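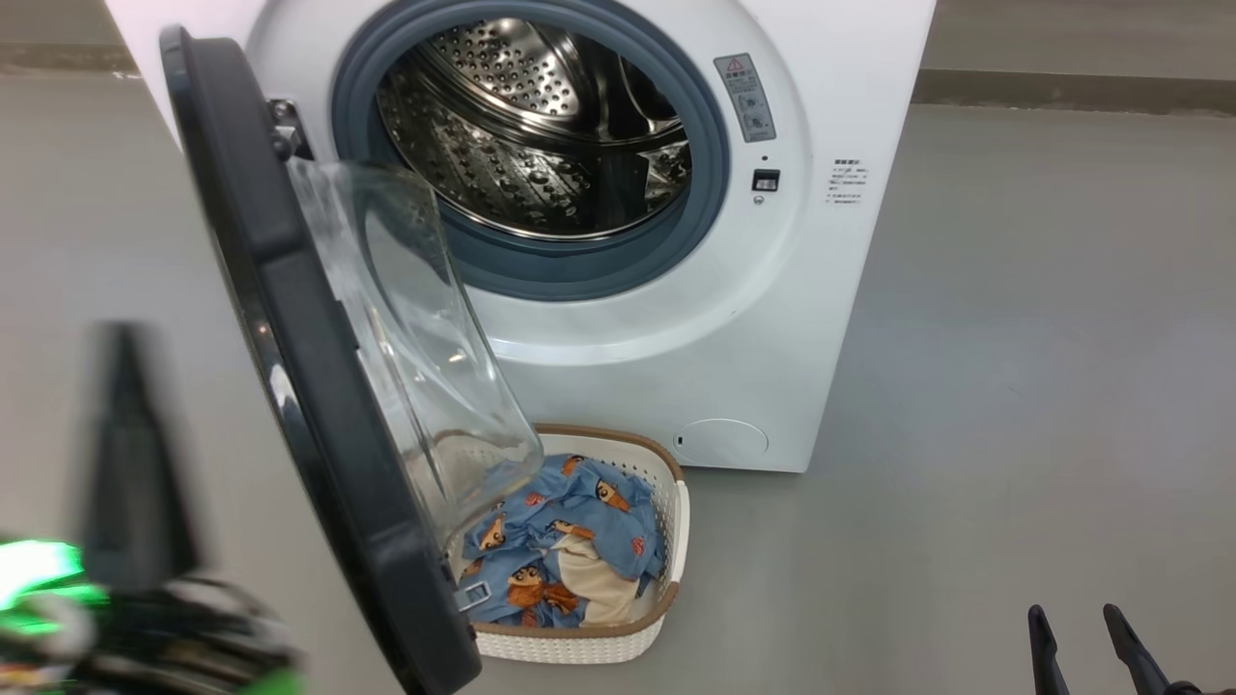 Figure 3. A front-loader with its door open and a laundry basket on the floor under it.

4.2 What people do at the open door

I said in the introduction that I started this study wanting to write about detergent. By the second month I had more or less given up on that, as what filled my notebooks was doors. People have a lot to say about the door of a washing machine once you get them going, and they do a lot with it that they never mention until you're standing in the kitchen with them. So this section is all about the door, the basket and the bit of floor between them.

Figure 3 gives the arrangement I came to call the low set-up. The door is swung right back to the left, the drum is in view, and the basket sits on the floor near the lower end of the door. I like it as a starting point as it has all three things I kept asking people about: where the door goes, where the basket goes, and what state you leave the drum in.

Start with the basket. Of the 60 households in the Grusirville sample, most kept it on the floor for unloading, and when I asked why, I mostly got a look. Where else would it go? But there were other answers. One woman balanced hers on a kitchen stool so that she could drag everything straight across at the same height, and she was very proud of this (rightly, I think, as I went home and tried it). A retired couple in the Bako flats didn't use a basket at all for small loads. They hung things over their arm as they came out, socks over the shoulder, and walked the lot to the airer in one go. I asked if things got dropped. Of course things got dropped!

The floor people fell into two camps. Some put the basket directly under the opening and pulled the washing down into it, letting gravity do the job. Others set it off to one side and lifted each armful over. The second lot nearly always said that the door was in the way, and this surprised me at first, because a door that opens fully ought to be out of the way by definition. It isn't, though. The glass bowl on a front-loader bulges a fair bit, and the frame round it is thick, so even with the door right back there is a big round thing hanging in the air next to your arm. Several people told me they caught their elbow on it. One man in the Vesel terraces had a habit of holding the door with his left hand the whole time he unloaded with his right, and he couldn't tell me when he had started doing that or what it was for.

Then there is the latch, the small piece that sticks out from the door frame. I hadn't given it a thought until a participant showed me a jumper with a pulled thread and blamed the latch for it outright. After that I asked everybody. Ten households reported snagging something on it at least once, mostly knitwear and once a pillowcase with a lace trim. I can't say whether the latch was really guilty in every case — a zip in the same load would do just as well — but people had adjusted what they did on the strength of it. They pulled delicate things out bunched up in both hands, or brought the basket in closer so there was less distance to travel.

Now the drum. I asked everyone to show me how they knew a load was fully out, and the answers were lovely. Looking was much less common than I'd guessed. The usual thing was to put a hand in and sweep it round the top, where a wet sock will stick to the metal and stay there. Some people gave the drum a half turn and listened. Three households spun it by hand every single time, and one of those told me they'd been doing it ever since a red sock went through with the school shirts. The rubber ring round the opening was the other hiding place, and here people were split. Either they ran a finger round the fold as part of unloading, or they'd never done it and went a bit quiet when I brought it up.

What happened next was where I found the strongest feelings. Do you leave the door open or shut it? Open, said most of the sample, so that it dries out and doesn't smell. But how open depended on the room far more than on anybody's views about mildew. In the Selitetti flats the machine stands in a narrow kitchen, and a door left wide blocks the way to the sink. People there had settled on a hand's width, held with a folded flannel or, in 2 kitchens, a wooden spoon. In houses with a separate utility room the door simply stayed back against whatever was next to it until the following wash. Households with toddlers shut it, no discussion.

I should say something about the printed matter, since I had a question on it in the interview and it went nowhere. Front-loaders come with quite a bit of text on them. The machine in Figure 3 has a warning label with a triangle to the right of the opening, and a block of very small print beyond that. I asked participants what the labels on their own machines said. I don't think I have ever asked a less successful question. People who could tell me the sound of an empty drum from the next room had no idea there was a label there at all, and a few went and checked while I waited. The round cover low down at the front did a bit better. Most knew it was the filter, and a fair number of those admitted that knowing was as far as it went.

I come back to the filter in 4.4, along with the question of who in the household is expected to deal with it. Before that I want to stay with the basket a little longer and follow it out of the room, as the route from machine to airer turned out messier than my floor plans had allowed for.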